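Plelell Room Dehumidifier
Set-Up Guide, Section 4: Placing the Unit and Running It for the First Time

Read this section before you plug anything in. The quick-start card in the box covers the same ground in four drawings and leaves out most of what goes wrong.

4.1 Before you choose a spot

The carton says the unit can be placed "anywhere in the home." Take that with a grain of salt. It pulls air in through the back and blows it out through the top, and it does a poor job wherever either path is blocked. It is also heavier when the tank is full, and it hums. Most people who are unhappy with the Plelell have it in a corner behind a chair.

1. Pick the room with the worst damp, even if another room would be more convenient. A unit in the hallway will not dry a bedroom with the door shut, whatever the store display suggested.

2. Find a flat, level stretch of floor. Thick carpet counts as level only if the unit does not rock when you press on one top corner.

3. Leave at least 200 mm clear behind the back grille and 400 mm clear above the top vent. Measure this. Guessing by eye nearly always comes out short.

4. Keep the back grille away from curtains, bedding and upholstered furniture. Loose fabric gets drawn against the grille, and the unit will keep running as if nothing were the matter while drying very little.
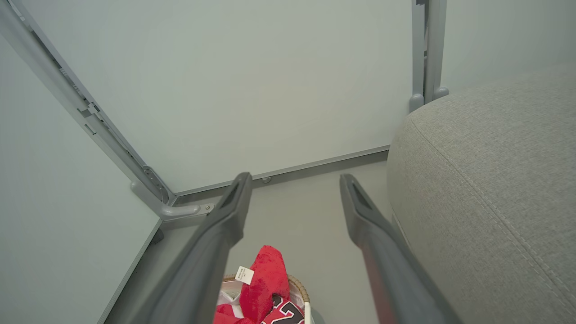
5. Check that the power cord reaches a wall outlet without stretching. Do not use an extension cord. If the cord will not reach, the spot is wrong.

CAUTION: Do not run the unit in a bathroom or within reach of a sink or tub. The splash shield on the control panel handles a light sprinkle and no more.

NOTE: Moving the unit from room to room every few hours is often recommended. We have not seen it help. Walls and furniture give up water slowly, and a room needs a couple of days of steady running before you can judge.

4.2 Standing time

1. Stand the unit upright in its chosen place.

2. Leave it switched off for 2 hours. If it was carried or shipped on its side, leave it overnight.

3. Do not skip this step if the carton arrived upright. You know how it was standing on your porch. You do not know how it was standing on the truck.

4.3 Fitting the tank and filter

1. Slide the tank out from the front using both hands. Remove the foam block inside. It is white, the tank is white, and it is easy to miss.

2. Check that the float moves up and down freely. A stuck float is the usual cause of a "tank full" light on an empty tank.

3. Push the tank back until it clicks. If it does not click, the unit will not start.

4. Slide the filter into the slot at the back with the arrow pointing toward the unit.

NOTE: A scented filter is sold under the Drevdale name and fits the same slot. It makes the air smell of something. It will not remove mold, and a musty smell that comes back when the scent fades means the damp is still there.

4.4 Small rooms, closets and alcoves

The "Closet" setting runs the fan at its lowest speed. It does not make the unit suitable for every closet. In a tight space the warm air from the top vent goes straight back into the rear grille, and the unit ends up treating its own exhaust.

1. Prop the door open by at least a hand's width. If the door has to stay shut, use a passive moisture absorber in there and put the Plelell somewhere else.

2. Turn the unit so that the back grille faces the opening.

3. Clear anything off the floor that would stop you from sliding the tank out in one straight pull. A full tank pulled at an angle will spill.
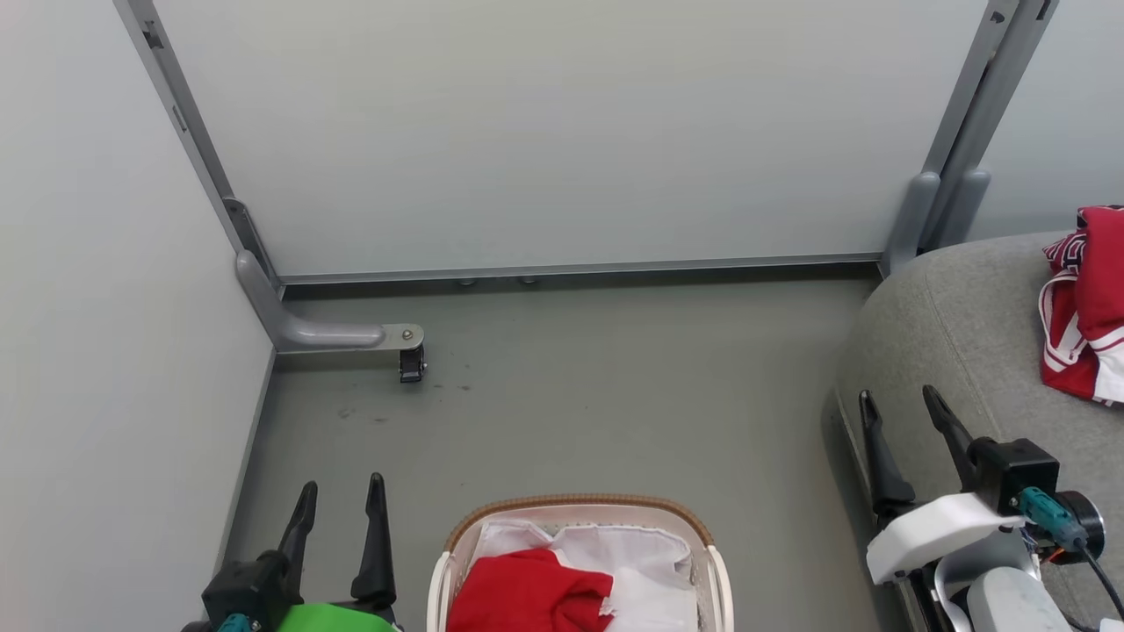 4. Check the walls on the second day. If one wall feels cool and clammy while the others do not, suspect a leak or a cold outside wall. No dehumidifier fixes either one.

CAUTION: Never lay clothing, towels or boxes on top of the unit, even when it is off. The timer may start it again.

4.5 First run

1. Plug in the unit and press Power. Expect a delay of a few minutes before the compressor starts.

2. Set the target humidity to 50 percent. The display will let you go lower. There is seldom a good reason to, and your power bill will show it.

3. Let the unit run with windows closed.

4. Compare the display with a separate humidity gauge placed across the room. The built-in sensor sits close to the coil, and it tends to flatter the machine. If the two disagree, believe the gauge.

5. If the gauge still shows 80 percent or more after two days, check the filter arrow, the clearance behind the grille and the windows, in that order.

NOTE: The "Smart Auto" setting picks its own target from the room temperature. Some owners like it. We suggest a fixed target for the first month so you have something to compare it with.

4.6 Continuous drain hose (optional)

The Kevbridge hose kit is sold separately. It works by gravity alone, so the hose must run downhill the whole way. A single raised loop will stop the flow and send the water back to the tank.

1. Switch off and unplug the unit.

2. Pull the rubber plug from the rear drain port and keep it.

3. Push the hose on fully and run it to a floor drain. Look at it again after an hour.

Section 5 covers cleaning and winter storage.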